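Trosell Collegiate League Drops Franchise Plan, Keeps Open Qualifiers for Fall Season

4 min read

2022-06-09 – The Trosell Collegiate League, which runs team shooter and strategy competition for college clubs, said today that it will not sell permanent league spots to schools or outside sponsors. Every place in the fall season will be filled through open qualifiers, as it was last year.

The league was asked in March to look at a franchise model put forward by Rurnex, a tournament services company. Under that proposal, a school would have paid a yearly fee for a guaranteed place in the top division, with prize money and broadcast income shared among the members. Trosell read the proposal, met with Rurnex and took it to the clubs. The league's answer is no, and it wants to be plain about why.

College esports has heard a lot of big promises. Most of them come with a slide about growth, and very few come with a slide about what happens to the clubs that can't pay. Many of the teams in this league are run by students out of a shared room with a modest budget from student activities. A guaranteed place means little to a club that could never afford one. It also means less to the clubs that could, once the games stop deciding anything.

We also had trouble with the numbers. The plan assumed that viewership would climb every season for 5 years. We have not seen a college league do that, and our own streams have good months and bad ones like everyone else's. When we asked what the fee would look like if the audience stayed flat, we did not get an answer we could take back to our members.

What the fall season will look like

The league will run two divisions. The top division will be settled by 4 open qualifiers, played online over consecutive weekends. Any club recognized by its school may enter any or all of them. Teams that miss out will be placed in the second division with no further sign-up, and the top teams there will play for promotion at the end of the season.

The regular season lasts 7 weeks. Playoffs follow after a one-week break, which players asked for last year when the schedule ran straight into midterms. Matches will be played on weeknights, with start times set by region. Captains may agree to move a match once without a penalty. 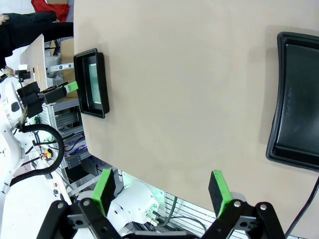

Yoo, writing on the league's member forum after the draft schedule went up, said open qualifiers are the right call but asked the league to stop pretending they are fair to everyone: "If you have a bench of ten and a paid coach, you can play every weekend. If you have five people and two of them work Saturdays, you get one shot."

We think that criticism is correct. Open entry does not make a rich program and a poor one equal, and we won't claim it does. The league has made one change in response. A team may now name 2 substitutes at each qualifier without registering them for the full season, so a club can cover a work shift or a family event and still play. Whether that is enough, we will find out in the fall. If it isn't, the rule can be changed again before spring.

Broadcasts and match software

Featured matches will be streamed on the league's own channel, with student casters paid per match. The rest may be streamed by the teams themselves, on a short delay.

Trosell will also try out Zulla, a check-in and results tool, in the second division only. We are aware that every league says its new software will fix late results and missing screenshots. Ours has said so before, and it didn't. For that reason the old reporting form will stay open all season, and a result sent through either one will count. No team will be given a loss because of a fault in the tool.

Money

Entry to the qualifiers is free. Clubs that reach the top division pay the same season fee as last year, and the league will publish its spending after the playoffs, including what it pays admins and casters. The prize pool has not been set. We would rather give no figure now than give one and cut it in October, as has happened elsewhere.

Talks with Rurnex on other work, such as event staffing, have not been ruled out. Nothing has been signed.

Registration

Sign-up opens on the league website later this summer. Each club needs a captain, a roster and a letter or email from its school confirming that it is a recognized group. Players must be enrolled at the school they represent. Graduate students are eligible under the same rules as last season.

Questions about eligibility, scheduling or press access can be sent through the contact form on the Trosell website.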